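Katiyar Robotics Standards Office
Thread: Good practice for tabletop handling cells, November edition

1/8
Our revised practice note for tabletop handling cells is now in force at the Atville and Usden sites. It applies to every bench on which an arm picks up household objects, and to everyone who works at one. This thread sets out the main points. The full text is on the Pralteo document server.

2/8
Scope. The note covers benches with one or more arms, including benches where two arms share a work area. It does not cover mobile platforms or floor-mounted cells. Those remain under the existing site rules until Shivam Rana's group completes its review.

3/8
Before power-on. The operator clears the bench of tools, cups, phones and paper. Only objects named on the task sheet may stay. Loose sleeves are rolled up and lanyards come off. The stop button is pressed and reset once at the start of each shift, and the result is entered in the log.

4/8
Objects on the bench. Bottles, bowls, plates and play food may be used together when the task sheet allows it. Bottles may be laid on their side. Any container that once held food must be empty and washed, with its cap fitted.
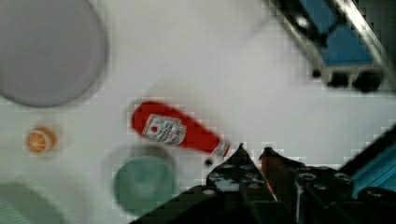
5/8
Approach and grip. Fingers are to be open before they reach the object. Closing force is set from the table in Annex 2 and may not be changed during a run. If an object slips twice, the operator ends the run and reports it. Reaching in to straighten an object while the arm is powered is a breach of the note, whatever the speed setting.

6/8
Shared work areas. Where two arms can reach the same spot, one is named as lead on the task sheet. The other holds its position until the lead has left the shared area. Software limits must be switched on for both. Aarti Rathore approves all exceptions, in writing, before the run begins.

7/8
Inspection. Finger surfaces and exposed screws are checked at the start of each shift. Finger pads are replaced after 2,000 grips, or earlier if they show wear. A screw found loose takes the arm out of service until a technician has signed for the repair. Logs are kept at the bench and copied to the site office at the end of the month.

8/8
Questions from Atville should go to Poonam Sachdeva and questions from Usden to Bianka Szekeres. Proposed changes to the wording may be sent to Tarun Pathak, who edits the note. Please give the section number and the current text with each proposal.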